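Skirnmont Residence Hall
Linen and Housekeeping Services

Linen Room Attendant (two positions, part time)

Posted October 22, 2018

Skirnmont Residence Hall invites applications for two part-time Linen Room Attendants. The positions are based in the ground floor linen room and report to the Housekeeping Supervisor. Appointments begin in March and are made for one year, with renewal subject to performance and to the approval of the annual housekeeping budget.

About the Hall

Skirnmont is a long-stay residence for adults who are recovering from surgery or injury and who are not yet ready to return to independent living. The Hall has 56 private rooms on three floors, together with a dining room, a therapy wing and a small guest suite for visiting family members. Most residents stay for several weeks, and a few remain for most of a year.

The Housekeeping department is responsible for the cleaning of all resident rooms and common areas, for bed and bath linen, and for the personal laundry of residents who ask for this service. Flatwork, meaning sheets, pillowcases and table linen, is sent out under contract to Condori Laundry and returned the following morning. Towels, washcloths, cleaning cloths, blankets and personal items are washed, dried and folded on site.

Duties of the position

The Linen Room Attendant receives soiled linen from the floors, sorts it by type and care label, and operates the washers and dryers in accordance with the posted load charts. Clean items are inspected, folded to the Hall standard, and placed on the shelves or carts assigned to each floor. Items with stains, tears or loose stitching are set aside and entered in the discard log.

The Attendant checks each delivery from the outside laundry against the packing slip and reports shortages to the Supervisor before the driver leaves. Shelf counts are taken at the end of every shift and entered in Orinano, the inventory program used throughout the building. Training on the program is provided during the first week, and no previous experience with it is expected.

Care in the handling of different fabrics is an essential part of the work. Cotton bath towels, microfiber towels and wool blankets are washed separately and at different settings. Fabric softener is not used on microfiber. Residents' personal clothing is washed by room, in labeled mesh bags, and is never combined with Hall linen.

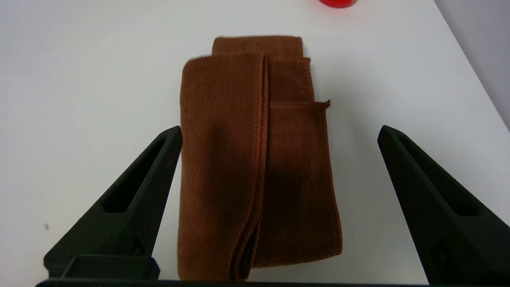

Attendants also deliver clean linen carts to the floors twice during the day shift and once during the evening shift. Deliveries are made by the service elevator. Staff are expected to knock and wait for a reply before entering any resident room, to wear their name badge at all times, and to refer questions about medication or treatment to the nurse on duty.

Other duties may be assigned by the Supervisor from time to time. In the past these have included preparing the guest suite, assisting with the yearly mattress rotation, and helping to set the dining room for holiday meals.

Hours and pay

Each position is scheduled for four shifts per week. One position is assigned to the day shift and one to the evening shift – applicants should state clearly which they prefer, or whether they would accept either. Both positions include work on alternate weekends. The schedule is posted two weeks in advance, and exchanges between staff members are permitted with the written consent of the Supervisor.

Pay is set according to the Hall's published scale for support staff, with credit given for prior work in a laundry, hotel, hospital or similar setting. Evening hours carry a shift premium. A copy of the scale will be mailed to any applicant on request.

Attendants receive one meal per shift in the staff dining room, uniforms at no cost, and paid leave in proportion to hours worked. Employees who complete a full year of service may apply for the Hall's tuition grant, which can be used for any certificate program at an accredited school.

Requirements

Applicants must be at least 18 years of age and legally authorized to work in the United States. They must be able to read care labels and written instructions in English, to stand for most of a shift, and to push a loaded cart weighing up to 65 pounds. Reasonable accommodation will be made for qualified applicants with disabilities.

A high school diploma is preferred but not required. Experience with commercial washers and dryers is helpful. The Hall will train a candidate who has not used this equipment before, provided that the candidate can show a record of steady attendance in earlier employment, school or volunteer service.

All offers are conditional on a background check and a tuberculosis screening. The Hall pays for both.

How to apply

Application forms are available at the front desk and through the Punditz jobs board, where this notice is also listed. Please submit the following:

A completed application form, signed and dated
A brief letter stating the shift preferred and the earliest possible starting date
The names and telephone numbers of two references, at least one of whom has supervised the applicant's work

Materials may be left at the front desk in a sealed envelope marked "Linen Room" or uploaded through the jobs board. Applications sent by fax will not be accepted. Persons who applied for the housekeeping vacancies earlier this year must submit a new form, but may ask the office to transfer their references.

Review of applications will begin 15 days after the date of this notice and will continue until both positions are filled. Applicants selected for interview will be contacted by telephone. The interview lasts one hour and includes a tour of the linen room and a short practical exercise in sorting and folding. Comfortable closed-toe shoes are required for the visit.

Current employees of the Hall may apply through their own supervisors and are asked to do so before the review period begins. A transfer to the linen room does not affect accrued leave or seniority.

Skirnmont Residence Hall is an equal opportunity employer. Decisions on hiring are made without regard to race, color, religion, sex, national origin, age, disability, veteran status or any other status protected by law. Applicants who need assistance with the form, or who require it in large print, should ask at the front desk or call the Housekeeping office during business hours.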